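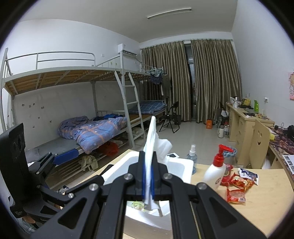 Our room in Kavanagh, from the desk facing the curtains: tissue box in front, bunks on the left, curtains at the back.

Living Small: How We Use a Shared Room
Student project report, Brikulholm Hall of Residence, March 2023

Why I picked my own room

The module asked us to look at a space we use every day and work out what it does well and what it does badly. Most of my group went for the library or the canteen. I went for my bedroom (less walking!) and I'm glad I did, as I've moaned about it all year and had never once sat down to work out what I was moaning about.

The room is in Kavanagh block. It has metal bunks down one side and a long light wooden desk down the other, with a strip of floor between them that everybody wants at the same time. The hall fitted the big things. The heart-backed chair, the poster and the kettle are all down to us.

What I did

For most of February I kept a diary of where things were put down and where they ended up by bedtime. I drew a floor plan on squared paper and measured everything I could reach with a borrowed tape. I also sent a short form round the block and got 22 back, which my tutor thought was decent for a form with no prize attached.

The measuring was more fiddly than I'd expected. My first go at the gap between the bunks and the desk came out at 1022 mm and my second at 1000, and I'd been on the same bit of floor both times. The second time I had the tape pulled straight, so that's the one on the plan.

The beds

The top bunk has no mattress on it, only the bare slats, and it has been like that since we moved in. It's still got its guardrail and its ladder. I went into this thinking it was wasted space and I've half changed my mind. An empty bunk over your head makes the lower one feel a lot airier, and a couple of people on the form said they'd swap for that straight away.

My diary shows the lower bunks doing nearly everything. We sleep on them, read on them, and fold washing on them. The blue comforter with the orange stripes and little stars gets made neat in the morning and is a heap again by lunch. I tried a "bed made by nine" rule for a week. It lasted three days and I'm not proud of it.

Storage

Up on the wall over the bunks there's a row of small white cabinet doors. They hold more than you'd think, but you've got to go up the ladder to use them properly, so they fill up with things we don't need until the end of term. Anything we want daily goes low down instead. That means the shelf under the bed frame, and any rail that will take a bit of cloth. The little hanging rack at the far end of the bunk is brilliant and far too small. Two or three things on it and you're done.

I priced up a bigger rack from the Drakinar catalogue and it would stick out past the end of the bed, so you'd bash into it on your way to the curtains. I've left it out of my suggestions.

The desk

This is the bit I got most interested in. The long desk is meant for studying, and what lives on it is a kettle, a bottle and a load of small stuff, plus the tissues. In my diary the tissue box moved more than any other object in the room. It went to the bed when one of us had a cold, then to the windowsill, and then it got lost behind the kettle. In the second half of the month I gave it a fixed place on the near end of the desk, slot upwards, and it mostly stayed put. Such a small change, and I stopped hunting for it completely!

The thermos lives on the floor at the foot of the desk, which I'd like to fix. I kicked it twice in February.

Light and air

There's a long fluorescent light on the ceiling and a white air conditioner up on the wall past the cabinets. The striped curtains are olive-brown and quite heavy-looking, and when they're closed the room feels like evening whatever the time is. We got into the habit of leaving them nearly shut, so one of my tests was opening them fully before breakfast. I worked at the desk for longer on those days, though I also had an essay due, so I wouldn't put too much weight on it.

What I'd change

A narrow shelf along the wall over the desk, for the kettle and bottles. Hooks on the bunk posts. The folding chair kept folded when it isn't in use, and the bin moved nearer the desk, where the rubbish gets made. The shelf I liked best came from Arnesex and would need permission from the hall, so I've put in a request and I'm waiting to hear. The hooks I can do myself this weekend.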